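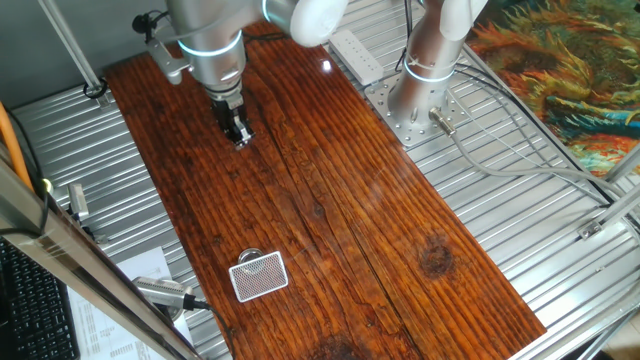

Wood with a dark round knot in it.

Who is Pärn?

Pärn is a tree spirit. An old one! In stories from the village of Pamositz she lives inside the biggest lime tree and looks after the forest all summer. Birds, beetles, mushrooms, the lot.

What does she look like? Depends who's telling it. Sometimes a small woman with bark for skin. Sometimes just a voice in the leaves. The oldest story was written down in 1410, and in that one she has 2 faces, one for sun and one for rain.

Her brother is Olludus. He's the grumpy one. Lives under the roots, makes the ground shake when people chop down trees without asking. So woodcutters used to knock on the trunk frist and say sorry.

In March, children tied ribbons on the branches to wake Pärn up. Red ones for luck, green for a good harvest. Then cake, usualy honey cake.

Do other places have tree spirits? Yes, loads. Greek stories have dryads.

Next page: Sitier, the river giant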